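Sun 5 July

Moving the kitchen out of the kitchen

Well, we are three weeks into the renovation and I've been meaning to write this all down, partly for my mum, who keeps asking, and partly so I remember it the next time I get a bright idea about knocking out a wall.

If you're new, the kitchen in our place was last touched in 1978. It had brown tiles, a brown sink and a cupboard in the corner that you could only open if the oven was shut. We saved for ages, got three quotes, and went with a little outfit called Zoslow who did a lovely job on a house two streets over. They told us to expect to be without a kitchen until August, and I nodded as though I understood what that meant.

What it means is that you cook in the dining room and wash up in the laundry tub. The tub is the right height for someone a good deal shorter than me, so I've taken to sitting on the step stool with a tea towel over my knees, and I've grown quite fond of it. The radio lives out there now. I've heard more cricket this month than in the past ten years.

Meals have become very simple. Porridge in the mornings, jacket potatoes more nights than I'd care to admit, and a big bowl of rice with whatever's in the fridge (the fridge is in the hallway, humming away beside the coats). I did attempt a proper curry in the slow cooker and the whole house smelled of cumin for days, right up into the linen cupboard.

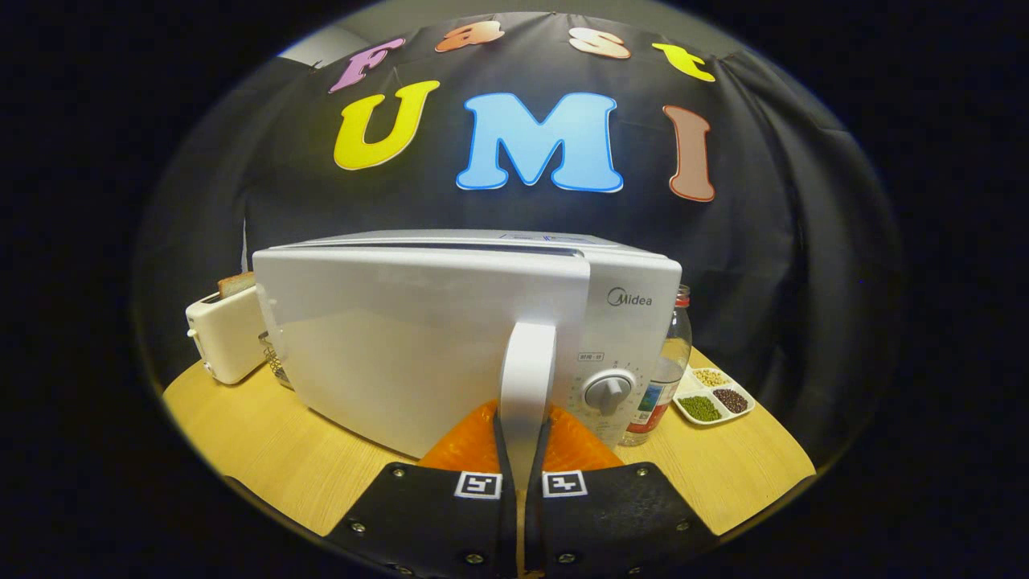
The thing I hadn't budgeted for was takeaway. I sat down last night and added it up, and we've spent almost $600 since the old benches went out, a fair chunk of it at Brandão, the chicken place by the station. Their chips are wonderful and I regret nothing, but I've put a limit on it from here.

As for the kitchen itself, the floor is down and the plumbing is roughed in. The cabinets are from Bisska, in a colour called Helholm, a greyish green that looked like pond water on the sample card and looks beautiful on a whole door. The splashback is the one thing still up in the air. The tiles I had my heart set on came in at $1,561 before anyone had so much as mixed the grout, so I've gone back to the showroom twice to make friends with a plainer one – cream, slightly wobbly at the edges, very nice in the afternoon light.

If you're about to start on your own, label your boxes properly. I wrote "misc kitchen" on four of them and I still haven't found the vegetable peeler. I've been doing carrots with a paring knife and muttering.

The electrician is due on Tuesday, and after that the benchtops get measured. I'll put up some more once there's a sink to show you.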